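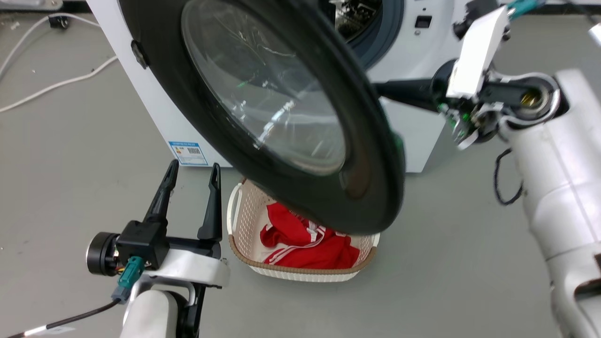 Smells in a front loader usually start at the door seal, where lint, hair and softener residue collect in the lower fold. Most of the questions sent to the Hirard laundry help page concern this part, and the answers apply to any household machine of the same layout. Between loads, leave the door hanging wide open, as on the white machine with the laundry basket in front of it, so that air reaches both the grey seal and the perforated drum.

How often should the seal be wiped?
Once a week for a household doing daily washes. Pull the fold back with two fingers and use a damp cloth. Do not use neat bleach on the rubber.

Does the glass need cleaning?
Yes. Detergent film on the inner face can stop the door sealing properly. Wipe the glass and the part of the rubber it presses against.

What temperature is suitable for a routine wash?
40 degrees for mixed cottons. Run an empty hot cycle once a month.

Can red and white striped sportswear go in with pale items?
Not for the first 3 washes. Turn it inside out, close all zips and omit softener.

How much water should I use to flush the detergent drawer?
About 500 ml, warm, poured slowly with the drawer fully inserted. If it backs up, remove the drawer and clear the nozzles above it.

The door will not latch. What should I check?
Look for fabric caught in the seal, then for lint in the latch slot. If both are clear, book a visit.

Answers checked by Wilmer Quintero, April.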